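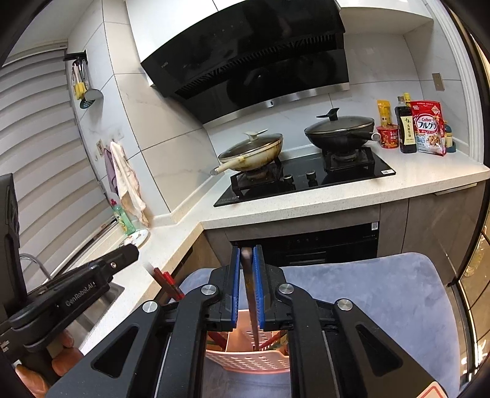 15/09/2018

Kitchen day at last! I'd been putting it off all week (the drawer by the hob had got so bad it wouldn't shut) and this morning I just went for it - radio on, big mug of tea, everything out. All the chopsticks are going in the pink holder from now on, and I've told myself the spare lids can go to the charity shop on Holloway Street. Still haven't found the good peeler. Beans on toast for tea, too tired for anything else.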